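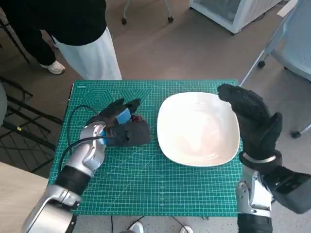
Does the Rernau poll show Cruzado ahead in the Lustodcombe mayor's race?

It shows her up 4 points among likely voters, a lead too small to tell you who is winning.

I'm putting that at the top because three people have now forwarded me the same press release with "it's over" in the subject line, and I'd like us to slow down before the February meeting turns into a victory party. I plan to vote for Analyn Cruzado. I also knocked on doors for a candidate who was "up 6" and lost, so bear with me.

The message I'm answering:

> From: Kibet Kashindye
> To: the list
> Subject: Rernau numbers are out
>
> Folks, you've probably seen it by now. Rernau has Analyn up 4 on Ambrosio,
> and this is a real poll, 697 people, phones and text. She leads in every
> part of the city except Plasora. I think the runoff is basically a
> formality now and we should move the mailer money over to the council
> races, where it can do some good. Ambrosio hasn't even matched her on
> petition signatures. She turned in 2,000 and he scraped by.
>
> Can we settle this on the list so we don't lose half the meeting to it?
>
> Kibet

Kibet, I read the whole release, including the gray print on the last page. The 697 is everybody who picked up or texted back. The 4 point lead comes from the likely voters only, and there were 451 of those. So a third of the sample got dropped before anyone worked out the number we're all excited about. That's normal. Pollsters do screen. But the release never says how they decided who was likely, and in a city runoff in bad weather that's most of the ball game.

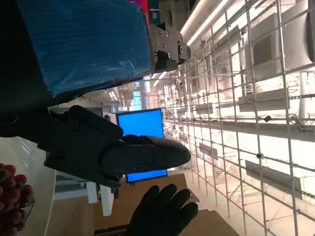 Last changed: 29th January

If they asked "do you plan to vote" and took people's word for it, I don't believe the result in either direction. People say they'll vote the way they say they'll floss. If they went by the voter file, fine, but then tell us, and tell us which past elections counted. I emailed the contact on the release to ask. I got an automatic reply.

Then there's the part about leading "in every part of the city except Plasora." Split 451 people across the wards and you have a few dozen in each. I wouldn't choose a pizza topping for a whole ward on that, and I wouldn't pull mail out of one either. Plasora is also where turnout held up best in the first round. I'd want to know how many calls they made there, and whether anyone was offered Spanish.

On the signatures, all it takes to get on the ballot is enough valid names. Cruzado's 2,000 tells us she had people with clipboards outside the grocery store. Good for them (I was one, my hands have only just recovered). It doesn't tell us those people will turn up a second time to vote, and some of the folks who signed mine signed his too, standing right there.
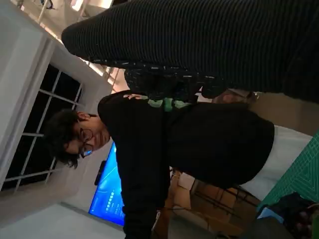 Dark hair, glasses, long black sleeves

And who paid? The release says "commissioned by local business leaders." Which ones? Some of the same business leaders had a table at Ambrosio's kickoff. I'm not claiming it's cooked. If I wanted the other side to quit spending money, though, a small, comfortable lead is exactly what I'd want them reading about.

What I would do with the mailer money:

1. Leave it where it is until early vote returns start coming in. The county posts those every evening and they're real people who really voted.

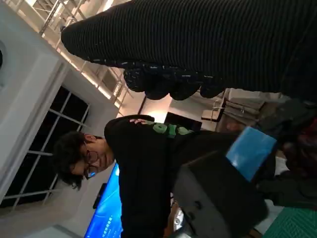
2. Get the second piece to the printer anyway. We can decide on the Plasora drop later, but we can't get a print slot later.

3. Ask the council candidates what they need, in dollars. So far I've heard "more help," which I can't put in a budget.

If somebody has the full questionnaire, send it to me. I'm happy to be told I'm being a crank, but I'd like to see the wording first.

7 replies | 2 shares

Recent in this list
Re: Rides to early voting
Yard signs on the median, again
Re: Re: Who is moderating the debate?
Minutes, first round wrap-up
Council at-large: questions to send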